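Submission to the members' bulletin, 1/24/25

**Shared meals belong in the residence budget**

The Terum Housing Association is again being asked whether its fortnightly communal dinner is a service or an indulgence. The draft budget treats it as the latter. It proposes to move the dinner from core programming to the discretionary line, where it would compete each year with signage, garden furniture and the repainting of the bicycle store. This paper argues that the proposal should be withdrawn.

The sum at issue is modest. The dinner costs the Association $400 per sitting, of which $300 goes to groceries. Residents contribute the labour. Lucrezia Mazza, in her review of the Mancuso Street residence, observed that the dinner was the only regular occasion on which tenants of the north and south wings met at all. The two wings have separate entrances, separate laundries and separate mail rooms. They were designed for privacy, and privacy is what they deliver.

It has been suggested that a subsidy to the café on the ground floor would achieve the same end at lower cost. The comparison is a poor one. A café serves people who have already decided to go out and who can afford to do so. A neighbour recovering from surgery, or one who has recently lost a spouse, is unlikely to sit alone at a window table in the hope of conversation. The same person will often come down the hall to peel carrots if somebody knocks and asks.

The second objection concerns participation. Attendance fell over the winter, and the draft budget reads this as declining demand. Sachiko Hosoda has pointed out that the sittings were moved to 5 p.m. in the same period, an hour when most working tenants are still on the bus. The earlier time suited the cleaning contract. It ought to have suited the diners, and the Association should restore the later hour before it draws any conclusion from the numbers. 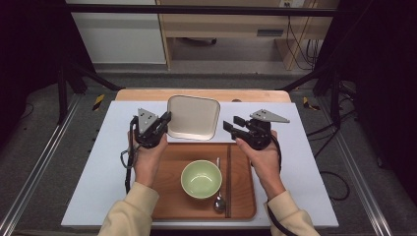
There remains the question of equipment. The kitchen at Mancuso Street has one working oven and a dishwasher that takes 10 racks on a good day. Replacement was deferred last May and should not be deferred again. A dinner that depends on tenants carrying their own casseroles down three flights of stairs will, in time, exclude the older residents for whom it was established - and its critics will then cite their absence as evidence.

The Association should retain the dinner as core programming for the full budget term, with its own line and its own reporting. Members who share this view are asked to write to the board before the draft goes to a vote.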